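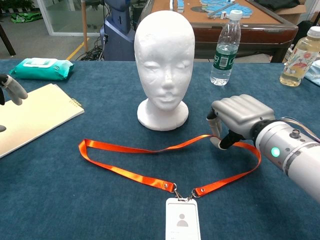
¿Cómo hago seguimiento a una nota de prensa sin quemar al periodista?

Publicado por Chinyere Ugwu el 19 mar 2021

Llevo la comunicación de Pudodico, una tienda en línea de complementos para peluquería. Soy la única persona del departamento y vengo de administración, así que voy aprendiendo sobre la marcha. La semana pasada mandé una nota sobre la apertura de nuestro primer local a 55 contactos de prensa regional y sectorial. Me han contestado dos: uno para pedir que lo borre de la lista y otro para preguntar si teníamos fotos en mayor resolución.

Mi jefe quiere que llame a todos uno por uno. A mí me parece mala idea, pero tampoco sé qué proponerle. ¿Se llama, se reenvía el correo o se deja correr? ¿Y cuántos días hay que esperar? El local abre a finales de mes.

Nicanor Marín

Trabajé 13 años en un diario comarcal y ahora estoy al otro lado, en una agencia pequeña. Cuando estaba en la redacción, la llamada de «¿le ha llegado nuestra nota?» era lo que más me molestaba, sobre todo a última hora de la tarde, con la página a medio cerrar.

Yo no llamaría a los 55. Elige nueve, los que de verdad han escrito alguna vez de comercio local o de peluquería, y lee lo último que han firmado. A esos escríbeles un correo nuevo, de cuatro o cinco líneas, con algo que no estuviera en la nota: una entrevista con la dueña, una visita antes de la apertura, un dato de ventas de la zona. Si después quieres llamar, hazlo por la mañana y ve directa a lo que ofreces.

Al que te pidió las fotos contéstale hoy mismo, si no lo has hecho ya. Probablemente sea el único que va a publicar. Y al que pidió la baja, bórralo y no le des explicaciones.

Sobre el plazo, dos o tres días laborables. Pasada una semana, la nota ya es vieja y conviene buscar otro enfoque.

Femi Idahosa

Llama y ya está. Lo peor que te puede pasar es que te cuelguen. En Sullix llamábamos siempre y algo salía.

Salamatu Effiong

De acuerdo con Nicanor en casi todo. Añado que mires el asunto del correo. Si pone «Nota de prensa» y el nombre de la empresa, mucha gente no lo abre. Pon el municipio y la fecha de apertura. El texto, pegado en el cuerpo del mensaje y no solo en un PDF adjunto.

Para convencer a tu jefe, prepárale una hoja con los medios elegidos, el nombre del periodista, qué le has ofrecido y qué ha respondido. A mí me funcionó con un cliente que también quería llamadas en cadena.

Chinyere Ugwu

Gracias. Las fotos las mandé ayer. Voy a hacer la lista corta este fin de semana y se la enseño el lunes.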